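6. Recording an approach set with the Walard wrist kit

This section covers approach runs in a furnished room, using the Skikska recorder and the Russo labeling tool. It assumes section 5 is done and that you did not skip the clock sync. If you skipped it, go back. The data will look fine and be useless, a combination we know well.

6.1 Before the first run

1. Open the gripper fully and leave it open. The Russo tool takes the open pose as zero.

2. Check that both fingertips show in the wrist view. If one is missing, reseat the camera mount. Do not fix it by cropping.

3. Choose a target with a surface the depth estimate will hate. Fine, regular holes are excellent for this.
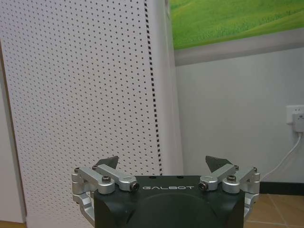 4. Set the recorder to save the arm pose with every image. The method learns from the difference between the two, so a run with only one of them is a home movie.

CAUTION: Power cords near the base of a wall do not appear on the room map. The planner believes the map. Stay close to the stop button.

6.2 Recording

5. Start well back from the target and approach at the slow setting. Stop before contact.

6. Change the heading and repeat. Include views with wardrobes, curtains, dark screens and wall art. A painted meadow has no depth, and the early model needed some convincing.

NOTE: Our Indusholm set was 3,000 approaches, split over 9 starting headings. Training on a single heading gave a model that was superb at that heading and walked off confidently everywhere else.

7. Review the last run before moving the base. Discard it if the fingers closed at any point.
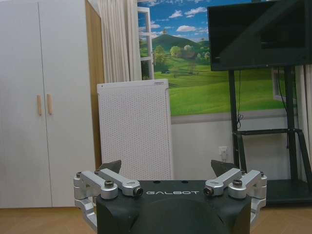
Indusholm bench team writes that step 7 is too strict, and that they keep closed-finger runs under a separate tag for testing. They also ask that the slow setting be made the default, having met the other one.

Both requests are fair. Tag such runs "held" and keep them out of the training folder. The default speed changes in the March release.

6.3 If the model stops short

Check the zero pose first, then the clock sync. Retrain only after both pass.

We use cookies to improve your experience. Accept all | Manage settings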